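시뮬레이션으로만 학습한 조작 정책, 손목 카메라 화면에서 배경을 바꾸면 성능이 떨어집니다

태그: 모방학습, 시뮬레이션, 손목 카메라, 도메인 무작위화
조회 337

석사 과정에서 주방 환경 조작 정책을 학습시키고 있습니다. 시뮬레이터는 연구실에서 쓰는 Grisell이고, 정책은 손목 카메라 영상과 관절 각도를 입력으로 받는 행동 복제 모델입니다. 시연 데이터는 3,000개이고 전부 시뮬레이션에서 모았습니다.

문제는 평가할 때 나타납니다. 학습 때 쓴 주방 배치에서는 서랍 열기와 물건 집기가 대체로 잘 됩니다. 그런데 바닥 재질과 상판 색만 바꾼 평가용 주방 18개에서 돌리면 성공한 에피소드가 절반 아래로 내려갑니다. 물체 위치와 조명은 그대로 두었습니다. 실패하는 모습도 비슷해서, 그리퍼가 물체 쪽으로 가다가 중간에 멈추거나 상판 모서리 근처를 왔다 갔다 합니다.
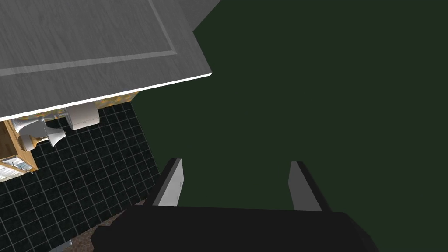 작성자: Noreen Malik | 6월 | 댓글 2 | 답변 3

손목 시점에서 렌더링한 화면을 한 장 올립니다. 그리퍼를 벌린 상태이고 손가락 사이에는 아무것도 없습니다. 회색 판, 검은 타일 바닥, 무늬 없는 짙은 녹색 면이 사선으로 만나고, 흰 물체들은 판 아래쪽에 작게 보입니다. 이런 시점에서는 화면의 큰 부분을 배경 면이 차지하기 때문에 정책이 물체보다 면의 색과 경계선을 보고 움직이는 것이 아닌가 의심하고 있습니다.

지금까지 해 본 것은 다음과 같습니다.
- 밝기와 대비 증강: 거의 차이 없음
- 무작위 자르기: 조금 나아졌지만 집기 정확도가 떨어짐
- 인코더 고정: 학습 주방에서도 성능이 나빠짐

궁금한 점은 두 가지입니다. 정책이 정말 배경에 의존하는지 확인하는 표준적인 방법이 있는지, 그리고 시연을 다시 모으지 않고 고칠 수 있는지입니다.

댓글
hanji_lab: 평가용 주방에서 카메라 위치도 완전히 같은가요?
Noreen Malik: 네, 손목 기준 카메라 자세는 같은 설정 파일을 씁니다.

Shoaib Lashari
채택된 답변

확인부터 하는 것이 좋습니다. 저는 세 조건으로 나눠서 비교합니다. 시뮬레이터라면 분할 마스크를 뽑을 수 있을 테니 어렵지 않습니다.

첫째, 물체와 그리퍼는 그대로 두고 배경 픽셀만 다른 주방의 재질로 바꿉니다. 둘째, 배경은 그대로 두고 목표 물체만 지웁니다. 셋째, 원본입니다. 같은 관절 상태에서 세 영상을 정책에 넣고 출력 행동의 차이를 잽니다. 둘째 조건에서 행동이 거의 안 변하고 첫째 조건에서 크게 변하면 배경에 의존한다고 봐도 됩니다. 에피소드 전체를 평균 내지 말고 접근 구간과 집기 구간을 따로 보세요. 접근 구간은 물체가 화면에서 작아서 배경의 영향이 훨씬 크게 나오는 편입니다.

고치는 쪽은 시연을 다시 모을 필요가 없습니다. 시뮬레이터 상태가 저장되어 있다면 같은 궤적을 재생하면서 재질만 무작위로 바꿔 다시 렌더링하면 됩니다. 행동 라벨은 그대로 씁니다. 저는 Hanbridge 과제에서 시연 227개를 이렇게 다시 렌더링했고, 재질을 바꾼 주방에서의 하락 폭이 많이 줄었습니다. 주의할 점은 한 궤적 안에서는 재질을 고정해야 한다는 것입니다. 프레임마다 바꾸면 학습이 불안정해졌습니다.

무작위 자르기로 집기 정확도가 떨어진 것은 자르는 폭이 커서일 수 있습니다. 손목 카메라에서는 손가락이 화면의 정해진 위치에 있어야 정책이 상대 거리를 읽기 쉽습니다. 폭을 줄여서 다시 해 보세요.

 Noreen Malik: 감사합니다. 상태는 전부 저장되어 있습니다. 배경 교체 비교를 해 보니 접근 구간에서만 행동이 크게 달라집니다. 재렌더링은 오늘 밤에 돌려 보겠습니다.
 Shoaib Lashari: 그러면 접근 구간만 여러 번 렌더링해도 됩니다. 시간이 꽤 절약됩니다.

talpur_user

외부 고정 카메라를 하나 추가하세요. Talpur 팀 벤치마크 설정도 두 대를 씁니다. 손목 카메라만으로는 판 아래처럼 가려지는 곳의 물체를 찾기가 어렵습니다. 다만 입력이 바뀌니까 정책은 처음부터 다시 학습해야 하고, 고정 카메라도 배경이 바뀌면 똑같이 영향을 받습니다. 근본 해결은 아닙니다.

grk_0

저도 Grorketov 인코더 쓰다가 같은 문제 있었는데 학습률 낮추니까 좀 나아졌어요. 배경 때문인지는 확인 안 해 봤습니다.

 hanji_lab: 얼마나 낮추셨나요?
 grk_0: 10분의 1로요. 인코더 쪽만 낮췄습니다.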